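February, still raining

Woke at 7 with the window rattling again and lay there listening to it, which I could have done for another hour if the cat hadn't started on the door. Day four of no boiler. The Climar man was meant to ring yesterday and didn't, so I rang them, and sat through eighteen minutes of pan pipes before a very nice lady told me the part is coming from Sturkton and should be here "early next week". She said that last week too! I was polite. I'm always polite and then cross for the rest of the morning.

Did my washing at the sink with the kettle like somebody's great-gran. You do get quite good at it. Two kettles and a bit of cold is about right for hair, if you're quick.

Went out before lunch because it was warmer on the bus than in my kitchen. Got off by the market and walked up to Tavares for a custard tart (and then another one, for later, which I ate at the bus stop). They've moved the tables round and put the good one, the one by the radiator, right next to the toilet door. I sat there anyway. Wrote three postcards I should have written at Christmas and bought the stamps on the way back, so they might even get posted.

The choir thing

Rehearsal tonight was a bit of a mess. We're meant to have the Narnevano piece off by heart for the spring concert and I'd say half of us know half of it. The altos came in early every single time, me included. There's a run of quavers near the end that goes by so fast I just open and shut my mouth and hope. Still, the slow bit in the middle sounded lovely, and when we held the last chord I got proper goosebumps - or it was the church heating, which is almost as bad as mine.

Counted up my subs money in the car park and I'm still short, so no more tarts until payday. Ha.

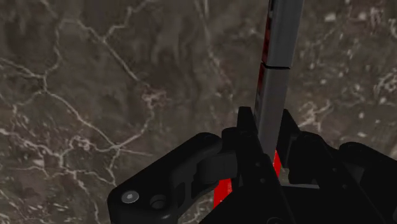

Before bed

Beans on toast, hot water bottle, two jumpers. Read a chapter and couldn't tell you a word of it. I keep humming the wrong alto line, the early one, and now I'm worried I've learnt it that way for good.

Things for tomorrow: ring Climar again, bins, find the other glove, see if the library has that book in. Tried on the grey coat and it still smells of the loft - might hang it on the landing overnight.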